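Monbridge demonstration collection: minutes of the weekly meeting, April

Present: the collection team, two people from annotation, and one from Drilby who dialed in and was muted for the first item, by accident or by choice.

Start: 9:30, moved to 9:40 while the good chairs were retrieved from Skorkis.

1. Last meeting's actions. Two closed. The written definition of a "good" demonstration is carried over for the third time. The meeting noted that we have been collecting good demonstrations throughout.

2. Count. The target for this phase is 3000 accepted episodes. Operations reported that we are on schedule. Annotation reported that we are on schedule if nothing gets rejected, and then read out the rejections. 17 episodes from the last batch were sent back: 8 for starting before the operator was ready, the others for ending while the hand was still moving. Operators are to hold still before the start tone and after the end tone. A long discussion followed on what counts as still. Breathing is allowed.

3. Wrist view. Annotation asked whether stretches where the wrist camera sees mostly floor should be trimmed. Drilby (now unmuted) said no, the model has to learn what it looks like between tasks as well as during them, and trimming by hand introduces our opinions. Several opinions were then given. Agreed: keep full episodes and put the idle stretches under their own label.

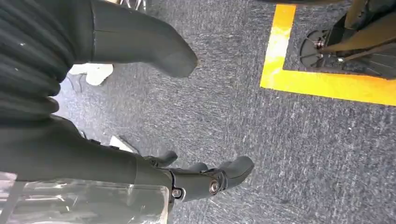
The label will be "idle". "Resting", "waiting" and "contemplative" were also proposed. Annotation will update the guide and relabel the last batch only. Going back further was raised and met with silence, which has been minuted as a decision.

4. Floor. Anything that doesn't belong in a task gets picked up before recording. Tape lines stay where they are until the end of the phase – if one peels, stick it back down in the same place and write it in the log. Please do not improve the layout.

5. Teshome export. The converter still drops the last second of the wrist stream. A fix is promised. Until it lands, keep the raw files, and stop renaming them "final".

6. Any other business. Operator breaks will be every hour. The request for a second kettle was referred to Skorkis, along with the chairs.

Actions
Operations: start and end tone reminder at each station.
Annotation: "idle" label in the guide.
Drilby: converter test on the 2 longest episodes.
Everyone: definition of "good", carried over.

Closed 10:35.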